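July, late evening

Today I spent almost the whole day with the kitchen cell in the simulator. I want to write it down while I still remember what I changed, for last time I did not, and it cost me a morning.

The robot model is the two-arm one from Girkitz, and the kitchen comes from the Baso library. When I started the cell after breakfast, the left gripper was closing too early, maybe two fingers above the counter. I first suspected the gripper file. I opened it, I read it from top to bottom, and it was fine. Then I compared the base height with my notebook and found that the update from Drorkby had put back the old value. So the arm believed that the counter was higher than it is. I typed my own number again and saved a copy in a second folder.

After this I did the joint zero for both arms. The right arm I parked with the fingers up, on the window side, so that it does not disturb the left one when it goes over the counter. I like this parking position. Before, I used to fold it in front of the body and the two wrists touched each other at every reset.

The damping on the left wrist took the longest. At 61 it was shaking, at 100 it was slow like an old man. I left it on 100 for tonight. I know that slow is boring, but the Van der Merwe test wants quiet fingers and does not give points for speed.

Then 15 resets by hand, with me watching each one, drinking tea that was too strong. The objects change between the resets, so I keep only a list of where the gripper stops. In two of them it stopped too far toward the front edge. I wrote the joint values on paper. Maybe it is the elbow limit, I will look at it with a fresh head.

Tonight the long run goes by itself, 2,000 episodes. I closed the other programs and put a note on the keyboard for myself: do not install updates!

My eyes hurt and I forgot to buy bread again. Tomorrow first the elbow, then the mail to Baso about the sink, where the collision shape still has a wrong corner.

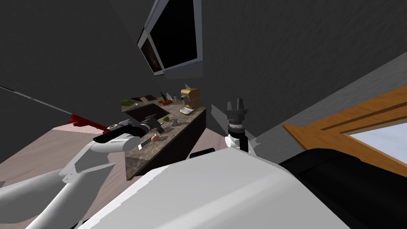
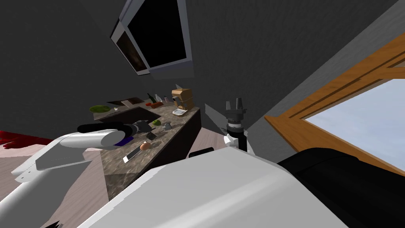 Kitchen cell in the simulator, left gripper over the counter, right one parked with the fingers up.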